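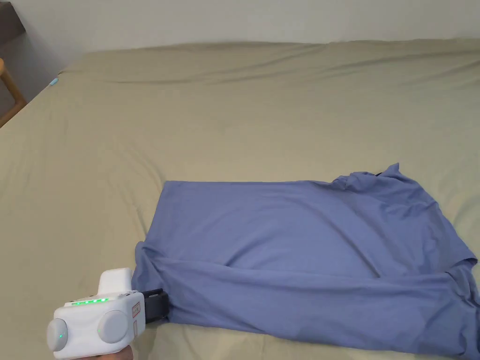 The rights problem

Parby recorded its second album in nine days in August, and for a while it looked as if the record would never be sold outside the band's own website. The trouble was a sample. Three seconds of an old Meireles single run under the chorus of "Clollier," and the label that owned it had changed hands twice.

"I wrote to 51 people," says singer Shivam Rathore. "Two wrote back, and one of them wanted to sell me a catalog."

The streaming services would not take the album without a signed license. Bernitz, the distributor, offered to release it with the track removed. The band said no — the song was already the opener at every show — and went back to the studio to replay the part on a rented organ.

The new version still needed permission from the songwriter's publisher, but that came through quickly. The album went up on 12 November 2024, with the sample gone and the chorus slightly slower.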